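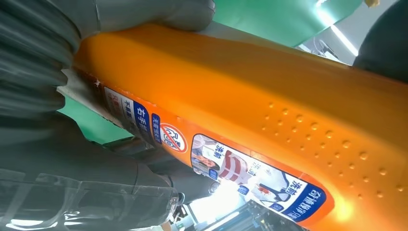 Orange bottle, with label in Chinese.

THE PENDPORT ALLOWANCE

Notice was given to all residents of the Pendport Seamen's Home that the allowance of marmalade would end on Wednesday. The notice was signed by Ruth Cuadros, Superintendent, and was posted beside the dining room door at 5 in the morning, before the kitchen staff came on duty.

By breakfast it had been amended in pencil. The word "end" had been struck out and the word "continue" written over it in a careful hand.

The Superintendent replaced the notice. In accordance with the House Rules, she also entered the matter in the Day Book, where it took up four lines. The second notice was amended before noon. The third was amended while she was at lunch, and the spelling of "allowance," which she had got wrong, was corrected at the same time.

Inquiries were made. Mr. Gebreyes, the senior resident, was invited to the office and asked to provide a sample of his handwriting. He wrote out the names of the ships he had served in, beginning with the Solamano, and was still writing when the lamp was lit. The Superintendent read the list twice. She had not known that he had been in the Solamano.

"My father was in her," she said.

"Cuadros," said Mr. Gebreyes. "Second cook. He made it himself, from the bitter oranges at Prona. We carried 83 jars around the Cape and he let no man have two spoons."
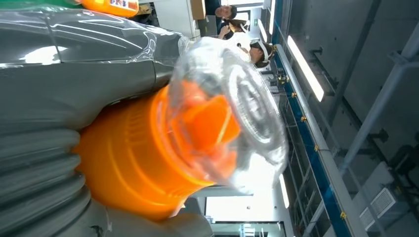 The Superintendent stated that the Home had a deficit of almost 4,000 dollars and that marmalade was not a necessary expense. Mr. Gebreyes agreed that it was not. He asked whether he might have his pencil back.

It was returned to him. The sample was placed in the file with the three notices, and the file was put on the high shelf, behind the fire regulations.

On Wednesday the residents came down at the usual hour. There were 16 places laid, and at each place a dish, and in each dish one spoonful. The Day Book for that date records fair weather, a delivery of coal, and the Superintendent at table with the residents.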